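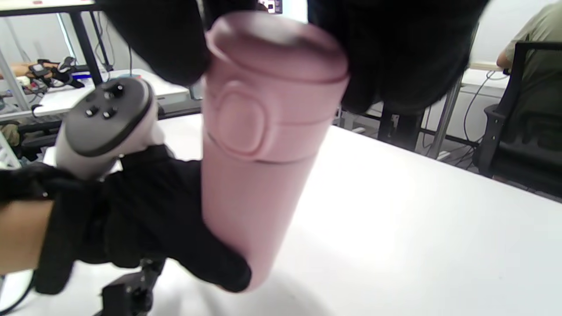
4.2 Lids and bottles

Tuklow cannot yet open push-button lids without help. Record the task by hand first.

1. Stand the tumbler on a clear part of the table.
2. Hold the body with one hand and the lid with the other.
3. Press the button, wait 2 seconds, then let go.
4. Repeat until the counter shows 125.

Note: Twist lids are a separate task — see Marti, section 5.

Caution: Use empty tumblers only. The arm still squeezes too hard on some lids, and it should not be left to do kitchen chores alone.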